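From the Grotdale Neighbors Newsletter
Saturday, July 19, 2025

Drinking enough when the days are long

Every summer I promise myself I'll be one of those people who drinks water all day long, and every summer I find myself at four in the afternoon with a headache and one cup of coffee to show for it. If you're the same, pull up a chair, because this month's item is for both of us (and for my sister in Clelham, who reads this newsletter faithfully and never takes my advice).

The heat came early to Grotdale this year, and the walking group has already moved its start time twice. We now meet at the Panganiban Bakery corner before breakfast, do the 2-mile loop past the old feed store, and get everybody back under a roof while the sidewalks are still bearable. There were 13 of us last week, which made for a very cheerful and very slow parade.
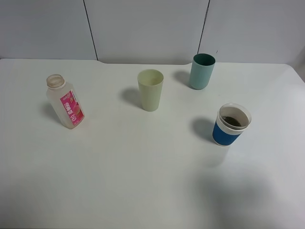

2 min read

What has helped me most is putting my drink where I'll trip over it. A cup in the cupboard does me no good at all, but a cup on the table gets filled, and then I sip at it while I'm sorting the mail or talking on the phone. I fill a bottle the night before as well and leave it out by my keys – it's such a small thing, but I've kept it up since spring and I don't keep up much!

Plain water gets dull, I know. Cucumber slices are lovely, and so is a sprig of mint if yours has taken over the flower bed the way mine has. Melon counts too, and cold soup, and those frozen juice bars the grandchildren think I buy for them. If your doctor has you watching your fluids or your salt, please follow what they've told you and let my mint go by.

And do look in on the folks next door. Older neighbors don't always feel thirsty when they ought to, and a knock on the door with a pitcher of something cold is a nice way to spend ten minutes.

The cooling room at Ferkar Hall is open every weekday afternoon through the end of August. There are puzzles, a decent radio, and plenty of chairs, though you may want a sweater, as they do run the air conditioning like it's December in there. Bring your own cup if you can. The side door is the one without steps.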